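4.3 Recording demonstrations with the hand-held grippers

This section covers the recording stage of the Trendlow method, from powering up the grippers to closing a batch. Read section 4.2 first if the grippers have not been calibrated since they were last taken apart. The analysis scripts in section 6 assume that every batch was recorded in the order given below.

What you need

A pair of hand-held grippers with markers fitted
The head camera and its harness
A table with clear space on both sides of the operator
The object set for the task
A workstation running Turance, the recording software

Before the first recording

1. Wipe the marker faces with a dry cloth. Do not use alcohol. It lifts the print at the corners, and the tracker loses small markers before large ones.

2. Put on the harness and tighten both shoulder straps. The head camera should not shift when you look down at the table.

3. Plug in the left gripper, then the right. Turance names the devices in the order they connect. If you plug them in the other way around, the two hands will be swapped in the log and the batch has to be relabeled by hand.

4. Route the cables so that both arms can reach the far side of the table without pulling. Leave a loop of slack at each wrist.

5. Open and close each gripper fully 3 times. Check that the opening value in Turance returns to the same number each time. A drift of more than 2 mm means the gripper needs to go back through section 4.2.

Caution: Keep fingers inside the handle while the jaws are closing. The jaws have no force limit, and the pads do not cover the hinge.

Recording a demonstration

6. Set the objects out according to the layout card. Positions are meant to vary from one demonstration to the next, so do not tape outlines on the table.

7. Start with both grippers open and in view of the head camera. Hold still until the tone sounds.

8. Do the task at a normal pace. Slowing down on purpose gives smooth paths that look good in the viewer but train worse. In our comparison, policies trained on careful, slow recordings tended to stall just before contact. 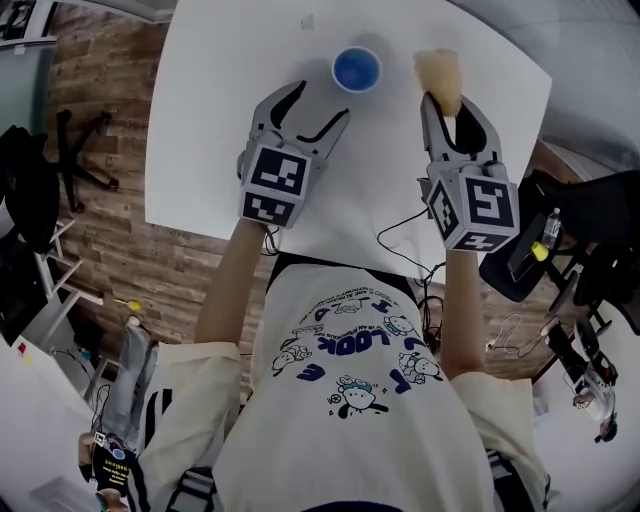 9. Keep at least one marker on each gripper facing the camera. Short losses are filled in from the motion sensor in the handle. Longer ones are flagged, and the demonstration is dropped when the batch is closed.

10. When the task is done, open both grippers, bring them back toward your body and hold still for the second tone.

11. Mark the demonstration as good, failed or unsure. Keep the failed ones. A drop followed by a clean recovery is useful and should be marked good.

Note: The idle hand is recorded too. Let it rest where it would naturally be, or use it to steady an object if the task calls for that. In the first Illberg trials, operators were told to keep the idle hand out of view, and the trained policy then had no sensible position for the second arm. Kaede Uchida reran the same tasks with both hands in view, and the problem went away without any change to the model.

How many to record

A full batch is 300 demonstrations of one task. Training can be started at 70 to check that the data loads and the loss goes down, but do not report success rates from a set that small. Results at that size changed a lot depending on which demonstrations were picked.

Split a batch between at least 2 operators where possible. People differ in how they approach an object, and a single operator's habits show up clearly in the trained policy — mostly in the angle of approach and in how early the jaws begin to close.

Closing the batch

12. Stop the session in Turance before unplugging anything. Unplugging first leaves the last file open, and it will not load.

13. Run the marker check. Demonstrations with long tracking losses are listed by number. Record replacements the same day if you can, with the table and lights unchanged.

14. Copy the batch to the Rainer server and confirm that the file count matches the session log. Do not delete the local copy until the nightly check has passed. Batches closed on a Friday are checked on Monday morning.

If the marker check rejects more than a few demonstrations in a row, look at the lighting first. Glare on the top marker is the usual cause. Move the lamp or turn the table, then repeat steps 5 through 7 before recording again.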